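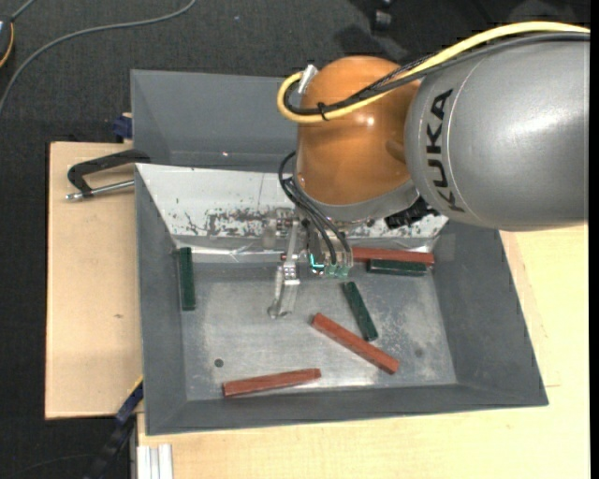 Picking station, gray bin with reddish-brown and dark green bars.

Visit report: Collwood works, soap finishing and packing

The visit took place in May and covered the finishing hall, the curing store, the packing line and the returns area. Our host was Gonçalo Coelho, who runs finishing. The purpose was to see how Collwood handles mixed-color bar stock between curing and carton, as we are reviewing our own arrangement for the same step. Pressing and cutting are done in a separate building and were not part of the tour.

Product range

Collwood finishes bars for two labels. Valente is the older one and is sold mostly in gift cartons. Jusis is sold singly in a paper band. Both use the same base and the same cutter, so the bars are interchangeable for handling purposes. Color is set at the mixing stage and differs by scent. A Valente gift carton holds two colors, so colors have to be brought together somewhere between the curing racks and the carton. Most of our questions were about where.

Curing store

Cut bars stand on slatted racks for 22 days. The racks are on wheels and are moved twice during that time, once to turn the bars and once to bring them near the door. Each rack carries a single color and a card with the batch number. The store is kept dim. Coelho said darker bars show handling marks more than light ones, and that most rejects at final inspection are corner damage picked up after curing, when the surface is hard and the edges chip instead of denting.

The floor slopes slightly toward a drain along the north wall. Racks are parked with the brakes on the downhill side.

Bins and mixing of colors

From the racks, bars are moved into gray rectangular bins with sloping sides and a flat rim. The slope lets a bar that lands against the wall slide down to the floor of the bin. The flat rim is what the bins rest on when they are turned over to dry after washing. Bins are supplied by Lemari and are all one size, and a bin is never filled to the rim.

Colors are combined at this point. The older method was to keep one color per bin and draw from two bins side by side, and it is still used for Jusis orders in a single scent. For gift cartons the bin is now loaded with both. The drawback is that the count by color has to be correct when the bin is loaded, as a shortage shows up only when the last carton comes up one bar short. A tally sheet travels with each bin. We looked at several and the handwriting was legible on most of them.

Small batches are used for trial runs and color checks. A trial carton takes equal numbers of each color, the same arrangement as the three and three in the bin at the picking station.

Packing line

The line packs 900 bars an hour on gift cartons and 3000 a shift on banded singles, the lower figure being due to the hand-folded band. Cartons arrive flat and are erected at the start of the line. A paper divider goes in before the bars. Divider stock is held under the bench in its delivery wrap, and a ream is opened only when the previous one is finished, to keep it from curling.

Banding is done at a separate table with a chamfered wood block that holds the bar square while the paper is folded under. The adhesive dot is applied to the band and not to the bar. Bands that go on crooked are pulled off at once and the bar goes back into the tray.

Returns and scrap

Chipped bars are sorted by color into lidded tubs and go back to the mixing building to be milled again. Mixed-color scrap cannot be reused in either label. It is pressed into a marbled bar for the staff shop, unscented, with no band. We bought several.

Points noted for our own site

Loading two colors into one bin saves floor space at the line, but moves the counting upstream. We would need a tally sheet or equivalent.

Sloping bin walls are worth a trial. Our present bins have square corners and bars lodge there.

Rack cards at Collwood are clipped at eye height. Ours are at the bottom and get splashed during floor cleaning.

Cure time is not comparable with ours because the base is different. Coelho agreed to send the moisture readings for the last few batches, along with the Lemari order code for the bins.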